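FOR RELEASE THURSDAY

Can a robot fold your T-shirts yet? Flinwood opens its doors for a straight answer

I run a small shop that puts two-armed robots to work on ordinary chores, and the question I get more than any other (at parties, at the dentist, from my own mother) is when one of them can come over and do the laundry. So we've spent six months on folding, and this month we're publishing what we have: 190 attempts at the same short-sleeved T-shirt fold, good ones and bad ones, with the notes we scribbled while they ran.

The short version is that I wouldn't fire your teenager. A shirt is a miserable thing for a machine to deal with! A box stays a box when you grab it. Cotton slumps, bunches, doubles over and hides its own corners, and every grab changes the problem you thought you were solving. The sleeves are where we lose most of our time, and a big print across the chest makes a handy landmark right up until a sleeve goes over it.
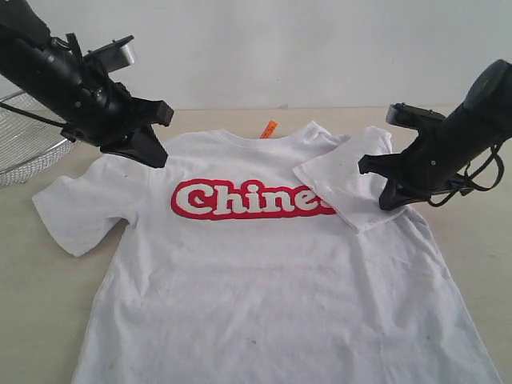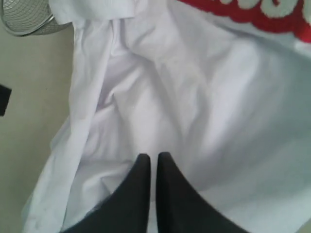
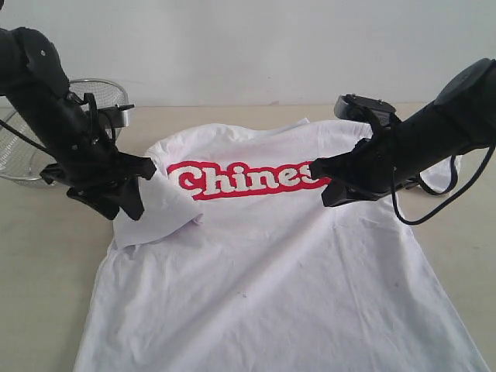
A white tee with red-and-white lettering, on the folding table at Flinwood.

SALINAS, April - Flinwood today announced the release of its first household chore report, along with an open afternoon at its Salinas workshop where anybody can bring a shirt from home and see how the arms do with it. Doors open Thursday at 1 p.m. and we'll keep going until 6.

I'm Ximena Iturra, I started the company, and I'd rather you heard the awkward parts from me. Of the 190 attempts, 12 ended in a fold I would put in my own dresser without touching it up. Plenty more were decent, the kind of thing you'd accept from a houseguest who was trying to help. The rest were lumps. All of them are in the report, lumps included, and we've left the scoring sheets in so you can argue with me.

Stikik, our planning software, is what picks where to grab next. It has gotten a lot better at finding a sleeve hem, and it is still bad at knowing when to quit - it will go back for one more tug on a fold that was fine. Our next round adds long sleeves and towels. Fitted sheets are not on the schedule, and please don't ask me about them on Thursday.

People from shops ask a different question, which is whether any of this pays. For a store that refolds the same display table all day, I think we're closer than we are for your bedroom, mostly because the shirts match and the table never moves. Eltonis, a clothing wholesaler across town, has agreed to let us try a bench in its packing room this summer. They know it will be slow. I've told them so several times, in writing.

The report is free and so is the afternoon. We have room for 945 square feet of people and shirts, so come early if you want a turn. Kids are welcome behind the yellow line.

What to bring: one clean T-shirt, any size. Prints are fine, sequins are not.

Press contact: Ximena Iturra, Flinwood, Salinas. Reporters who want time with the arms before the crowd shows up can come by Thursday morning. Call ahead so somebody lets you in.

###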